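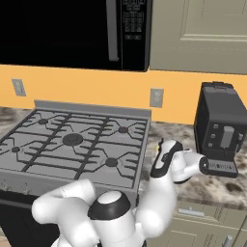
Setting up a private server for Tundodora

Section 2: Getting your friends connected

Okay, so by now you should have the server files unpacked and the Tundodora launcher updated. If the launcher still shows the old login screen, go back to Section 1 and run the update again before you touch anything in this part. I skipped that once and spent a whole evening staring at version mismatch errors.

1. Open the server folder and find the file called settings.txt. Make a copy of it and put the copy somewhere safe.

2. Open the original in any plain text editor. Change the line that says world_name to whatever you like. Mine is Londcombe, after the swamp town where my first character kept dying (I was very attached to that place!). No spaces or apostrophes in the name, please.

3. Set max_players. The default is 60, and I'd leave that alone only if you have a seriously good machine. I run mine at 13 and it's smooth even when everybody piles into the same dungeon.

4. Pick a map. Skastmont is the mountain one and Thambiah is the islands. For a new group I'd go with Skastmont, where everybody starts in the same valley and you can find each other without a boat.

5. Add a password on the join_password line. Don't reuse one from your email or anything else you care about – it sits in that file as plain text, and anyone who can open the folder can read it.

6. Save, close the editor, and start the server. The first launch builds the whole world, so give it time. Thambiah took over 30 minutes on my old desktop.

CAUTION: Do not close the black window while the world is building. You'll get a half-finished map that loads fine and then drops players through the floor near the coast. The only fix I know is deleting the world folder and starting again.

7. When the window says "ready," join from your own computer first. Walk around a bit, open a chest, log out, log back in. If your stuff is still there, saving works.

8. Send your friends the server address and the password. They go to Multiplayer, then Direct Join, and paste the address in.

Note: If you can get in and they can't, it's almost always the router. Port forwarding has its own page in Section 3, with the settings written out.

Note: Autosave runs every 30 minutes out of the box. I set autosave_minutes to 2 on boss nights and put it back afterward – there's a tiny hitch each time it saves, and people do notice it when they're jumping.

To shut down, type stop in the server window and press Enter, then wait for the window to close by itself.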